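The left gripper stopped closing properly, and I blamed the wrong thing for most of a day

Filed under: arms, faults, bench notes

I run two arms on one rail over a shared table, doing small lab handling jobs: tubes into a rack, cylinders stood upright, lids on and off bins. The control side is Drikarow, which Osaze Afolabi wrote and I mostly just configure. On Sunday, May 25, 2025 the left arm began reporting a closed grip when it had not closed. These are my notes on the fault, written up at Osaze's request and tidied a little. 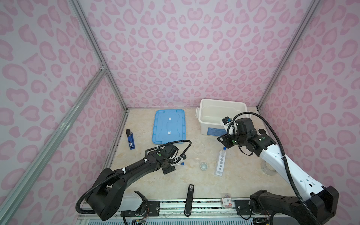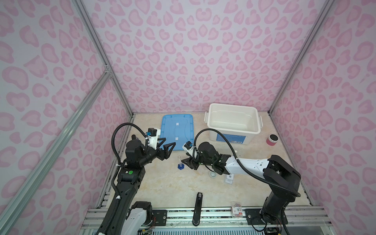

What the fault looked like

The left gripper would go down over a capped tube, close, report success and lift. Sometimes the tube came with it. Sometimes it came up a few millimetres and slid out, and the arm carried on to the rack and carefully placed nothing in a hole. There was no error in the log. The state machine had its "grip confirmed" flag and was content.

The failures did not come at regular intervals. A run of good picks would be followed by two bad ones close together, then another good run. I ran the same pick 86 times that afternoon with the rest of the job disabled, and 22 of them were bad. The right arm, given the same tube and the same routine mirrored, had no trouble at all.

The wrong diagnosis

My first thought was the finger surface. The tubes are slender and smooth, and I had seen something similar when the pads got greasy. I cleaned the pads and nothing changed. I swapped the left and right finger sets, which takes longer than it should because of the cable clips, and the fault stayed on the left arm.

Next I suspected the wrist camera. If the camera had shifted in its mount, the pick point would be off and the fingers might catch the tube near the edge. I recalibrated the left wrist and the offset came back almost identical to the stored one. That cost me two hours.

The actual cause

The gripper decides it has closed on something by watching motor current. When current goes over a threshold and the fingers stop moving, Drikarow sets the flag. The threshold on both arms was 2000 in the controller's raw units. I logged the current on the left gripper for every pick and plotted good against bad. In the good picks it climbed steadily to the end. In the bad ones there was a narrow spike partway through the travel, peaking at 3535 in the worst case, then a drop.

The spike came from the cable. The conduit on the left arm loops along the arm, and I had added a tie near the wrist in order to stop the loop brushing the table. With the wrist pointing straight down the loop was fine. With the wrist rotated past a certain angle the tie pulled the gripper cable tight against the moving part of the finger linkage. The motor pushed against the cable, the current went up, the fingers paused for an instant, and the software took that for a tube. The grip was then held at whatever width it had reached, which was sometimes enough to lift with and sometimes was not.

It also explains the irregular timing. The wrist angle depends on how the tube is lying, and I was putting the tubes down by hand.

Why I count it as a safety matter

A dropped capped tube is an annoyance. The same routine handles the graduated cylinder, though, and both arms work within reach of each other over the middle of the table. In a handover, the right arm releases when the left arm says it has hold. A false grip flag there means something is let go in mid-air. I had been running handovers the previous evening with my hand inside the enclosure to straighten things between cycles, which I should not have been doing anyway.

The cable had a visible flat on the jacket where the linkage had pressed it. No conductor was exposed. I replaced it.

Changes made

The tie near the wrist is gone. The loop is now held further back on the forearm, with enough slack for the full wrist rotation, and I moved the wrist by hand through its whole range with the power off to check it.

Osaze has changed the grip check. Current over threshold no longer counts alone – it has to stay there for a set time, and the finger width has to fall within limits given for the object. A tube that reports itself as wide as a bin handle is now a fault and stops both arms.

Handovers need a second confirmation: the receiving arm makes a small pull before the other one opens. It slows the cycle slightly.

Still open

I have not looked at whether the older Nerkon grippers in the cupboard have the same clearance. The linkage is a different shape, but the cable leaves the body in much the same place. I will check before they go back on an arm, probably in July. Until then they have a label on them saying not to.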